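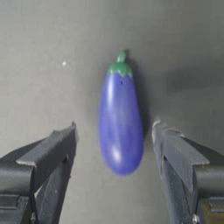 *The toy eggplant between open fingers.*

**How often should I check the fingertips on the Zukholm cell?**
Every 200 picks, please, and again before you go home — it only takes 5 minutes. Look for fraying and for screws working loose.
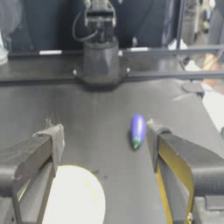

*Gray pads on both fingers, with frayed threads at the tips.*

**Can I just trim the threads?**
You can, bless them, as long as the pad still sits snugly over the tip. If it slides when you nudge it, fit a new one.

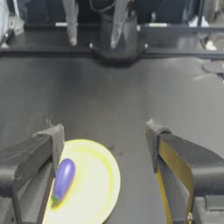 **And after a new pad?**
Run 10 slow picks on to the plate, then wipe the table down before going back to full speed.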